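Nutstead: stuck on the mill level, 30 workers and no flour

basikfan, 13/09/2025
So I've been playing Nutstead every night (send help) and I can't get past the mill level. I've got 30 settlers, 206 planks, and they all just stand by the well! Do I upgrade the bakery first or the road?
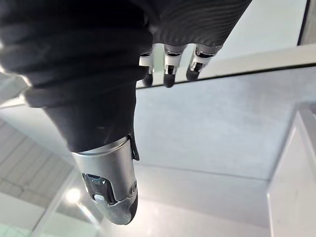
Metal fingertip, up close

I tried the road first and ran out of planks before the second bridge. My sister swears by the bakery, but she plays on easy.

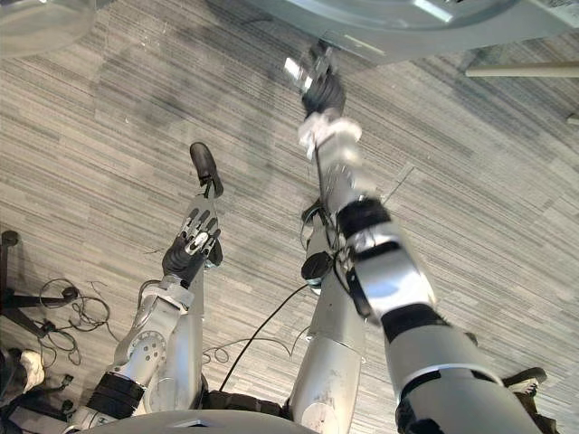 Kenna MacAulay
Road, always. Bakery eats 318 coins and your people still have to walk the long way round. I cleared it in February doing just that.

pillai_plays
Nope, disagree. Hungry settlers quit, and then who's using your nice road? Bakery, then one bridge, then sell the spare well.

basikfan
Wait, you can sell the well??
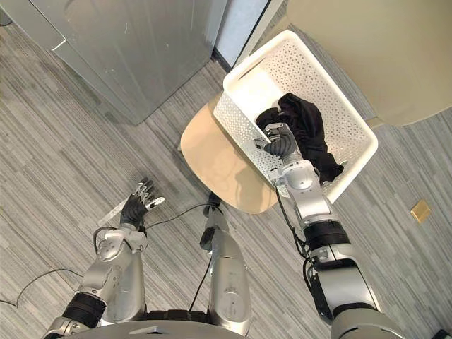

droltovora
Yep, click it twice. But don't do it before you hit 860 points or the fire event wipes you out. And Kenna's right about the road, sorry Pillai.

pillai_plays
We'll see. Post your score when you're done, basikfan.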